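About Biststead

Print this page | E-mail this page

Biststead makes plain soaps, salves and body butters from a short list of plant ingredients. We began with one bar, an unscented olive and shea soap sold at the Tuesday market in Braneck, and still make it to the same recipe. The range now runs to bars, lip balm, hand salve, two body butters and a shampoo bar called Flaka.

Our workshop is on the ground floor of a former print shop. Soap is made by the cold process, poured into slab molds, cut by wire and left on racks to cure for at least five weeks. Salves and butters are melted and poured in a separate room, so that beeswax stays out of the vegan products.

A normal batch is 200 bars. Before the holidays we go up to 500, which is as many as the racks will take at once. When a bar is out of stock it is usually curing, and the product page will give the month it is due back.

What we use

Most of our recipes start with olive oil, coconut oil, shea butter and castor oil. Shea comes to us unrefined through Gautier, an importer we have bought from since our second year. It has a nutty smell that some people notice in the unscented products – it fades after a few days in the open air.

We scent with essential oils or leave the product unscented. Color comes from clays, oatmeal, calendula petals and, in one bar, charcoal. Every ingredient is listed on the wrapper. If you have a nut allergy or sensitive skin, please read the list and try a small patch on the inside of your arm first.
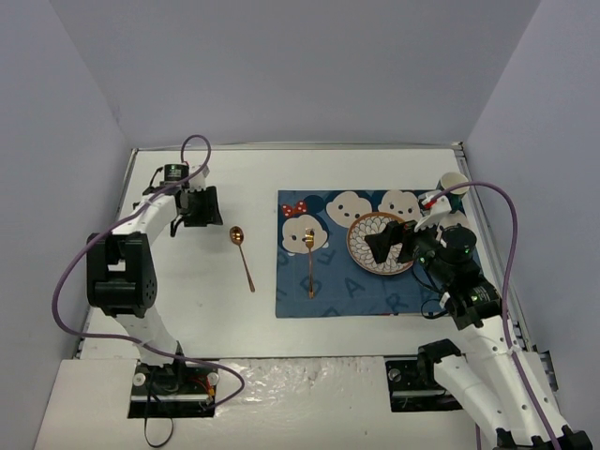

Where to find us

Our products are sold online and in gift shops, pharmacies and two food co-ops in and near Braneck. We ship roughly 2,000 orders a year, all packed at the workshop in paper and cardboard. Orders placed before noon go out the next working day.

Shops can ask for a wholesale list through the contact form. The minimum first order is two dozen items, and they can be mixed. Seconds and end cuts are sold by weight at the workshop door on the first Saturday of each month.

Print this page | E-mail this page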